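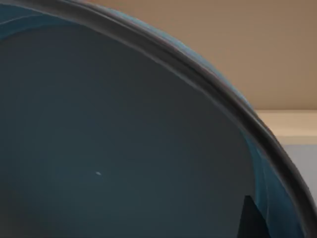
Last changed: October 2021, by Vostau

Charging a bowl for a full moon working – how long, and does water have to stay in it?

I keep a small home altar and follow the Flemivstead calendar, which gives a full moon working every month. The April sheet says to charge the bowl for "the span of the moon" before any herbs go in. It does not define the span. I have read six hours, nine hours and three nights in different places. Does the water stay in for the whole period, and can the bowl sit indoors on a sill? My flat has no balcony.

Answer 1

The span in the Flemivstead sheets means moonrise to moonset on one night. It varies with the season and your latitude, so a fixed number of hours will not match it. Look up both times for your town and work from those.

Water goes in at moonrise and stays until moonset. Pour it out before the herbs are added. If the working also calls for moon water, decant it into a jar with a lid and label it with the month. Don't drink it if the bowl has an unknown glaze or metal finish.

A sill is fine. Glass makes no difference in this tradition – direct line of sight is preferred, but cloud is not treated as a failure either.

Answer 2

I just leave mine out overnight. Never had a problem.

Answer 3

Answer 1 is right for Flemivstead. The Amoah method is different and is probably where your three nights came from: the night before, the night itself and the night after, with fresh water each evening and the bowl dried with a plain cloth each morning. Salt is optional on the last night. Don't mix the two methods in one working. The Udthorpe group has a comparison of both in its notes, page 7 in my copy.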